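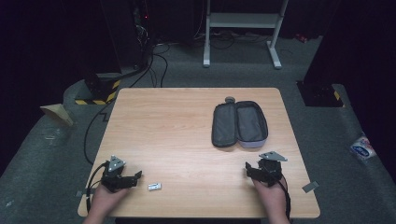 Comparison of Two Finger Shapes for Hand-Held Grippers
Salamatu Ugwu, Harish Pathak, Rin Nomura
Supervisor: Sunita Rajput

1. Purpose

The lab records manipulation demonstrations with a pair of hand-held grippers, one per hand. We compared the angular fingers now in use with the older flat fingers on a two-handed task: picking up a small object and placing it in an open zippered case.

2. Method

Three operators worked at the square table. Each recorded 70 trials with the angular fingers and 70 with the flat ones. The case was left open between trials. A trial counted as a failure if the object was dropped, landed outside the case or needed more than two attempts to lift. Gripper readings were logged over the cables at 100 Hz.

3. Results

Angular fingers: 194 successes in 210 trials.
Flat fingers: 171 successes in 210 trials.

Most failures with the flat fingers came at the first lift. The object turned under one fingertip and slid along the tabletop. With the angular fingers the usual failure was at release - the object stayed on one finger and fell against the rim of the case.

4. Problems

The cables pulled on the grippers when an operator reached for the far side of the table. Two operators changed their wrist angle to compensate, and their paths differ from the third operator's. Naveen Shakya rewrote the logging script in July after it stopped at 2056 samples on long trials. Trials recorded before the fix were repeated and are excluded from the counts.

5. Further work

Repeat with a softer case and with longer cables.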